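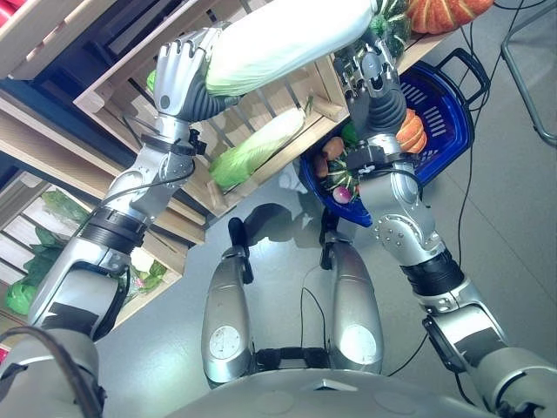 Last updated: May

NINVILLE — Bistutano Produce Market, by the Justeck press office

Bistutano will open its new fresh vegetable hall in Ninville at 9 a.m. on opening day in May. The hall replaces the former side aisle and gives vegetables their own floor. Napa cabbage, a large head of which is a fair load for one blue shopping basket, will be sold whole at the front of the hall.

Vegetables are displayed on slatted wooden crates, set at a slant so that shoppers can reach them easily. The hall will carry 43 kinds of vegetables in its first season, supplied by 29 growers. 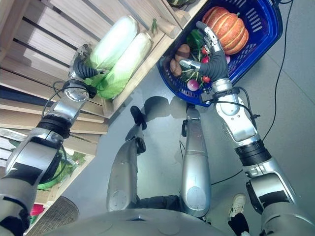
The fixtures were supplied by Zaki, which also fitted the company's earlier market. Bistutano expects about 2,000 shoppers in the opening week — more than the old aisle could serve — and has widened the walkways to suit.

Shoppers are asked to observe the following:

1. Take a basket at the entrance and place heavy items in it first.

2. Lift cabbages with both hands and return any unwanted head to its crate.

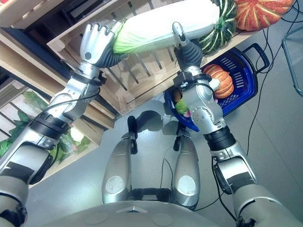
3. Bring full baskets to the counter for weighing.

Squash and pumpkins will be sold by the piece, and all other vegetables by weight. Prices will be posted at each crate every morning. 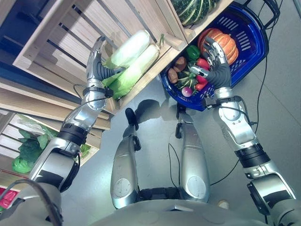
Can shoppers buy half a cabbage?

Staff at the counter will cut and wrap any cabbage on request, and the unused half will be offered to the next customer at the same price by weight.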